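3.2 Shared surfaces and the mixing of paper with food
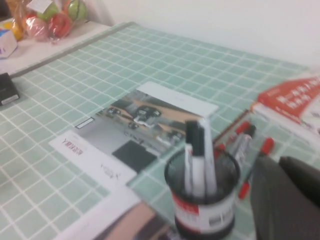
Lucrezia Ferraro
Jurnosham Household Paper Study, working paper, section 3 of 6

Figure 4. Table and adjoining shelf, site 10. Folded brochure on a gridded tablecloth; bagged fruit on the shelf behind.

Section 3.1 dealt with paper that arrives in a household and is filed, answered or thrown out on the day it arrives. The present section deals with the remainder, namely printed matter that is set down on a surface used mainly for something else and stays there. We call this resting paper. It includes folded brochures, menus, appointment cards, instruction sheets and any letter that has been opened but has not been given a place.

Resting paper was recorded at every site in the study. It was found most often on tables, then on shelves at hand height, and seldom on chairs. A table with a cloth on it drew more resting paper than a bare one. We do not have a firm explanation. Residents with cloths tended to treat the table as a surface that was always in service, and did not clear it between meals to the same degree as those who wiped down a bare top.

The table in Figure 4 is a typical case. The brochure lies at an angle to the printed grid of the cloth, well out on the table, while the fruit has been kept on the white shelf, still in its clear plastic bag. In our coding scheme this counts as a split arrangement: food on the secondary surface, paper on the primary one. The scheme takes no account of the value of either item. A brochure with a photograph of parked cars and a legal notice receive the same code if they occupy the same position.

Orientation was coded separately. For each printed item we noted whether the main text could be read from the viewing position used for the record. The red Chinese characters on the lower panel of the brochure in Figure 4 are upside down from that position, and the item was therefore coded R2 (reversed). Items coded R1 are upright, and those coded R3 are turned side-on. Where an item was folded, only the text on the exposed panels was considered, and no item was unfolded or turned over by the recorder. Text in any language was treated alike, and the content was not transcribed.

A gridded cloth has a practical advantage for work of this kind. The printed lines supply a reference against which the angle of an item can be judged without a ruler on the table. At sites with plain cloths we had to use the table edge for this purpose, and agreement between the two coders was lower. Agreement was also lower for soft items, such as bags, whose outline depends on how they were put down. Fruit in a plastic bag was coded by the position of the bag as a whole. Loose fruit was coded piece by piece under the Fontana rules given in Appendix B, and the two sets of figures should not be compared directly.

Shelves raise a different problem. A shelf that stands slightly higher than the table beside it may be used as an extension of the table or as storage. The Larnine checklist, on which our own was based, assigns every shelf to storage. We found this unsatisfactory. Residents reached across to such shelves during meals and put down whatever was in the hand. We therefore added an intermediate class, the step shelf, defined as any shelf that adjoins a table and can be reached by a seated person. The shelf at site 10 was placed in this class. Small boxes and packets on a step shelf are counted with the food if they contain food and with household goods if they do not. Where the contents could not be established, the item was entered as unassigned and left out of the totals.

Portable items with no fixed home, such as keys, glasses and phones, were entered on a separate sheet. Dark flat objects that could have been either a phone or a case were entered under a joint heading. The joint heading was introduced after the first round of coding, on 4/17/19, and earlier records were revised to match.

All entries were made in Tallix and checked by a second coder before the September round began. Disagreements were settled from the photographs alone. The effect of the step shelf class on the totals is taken up in section 3.3, together with the treatment of items that overlap a table edge.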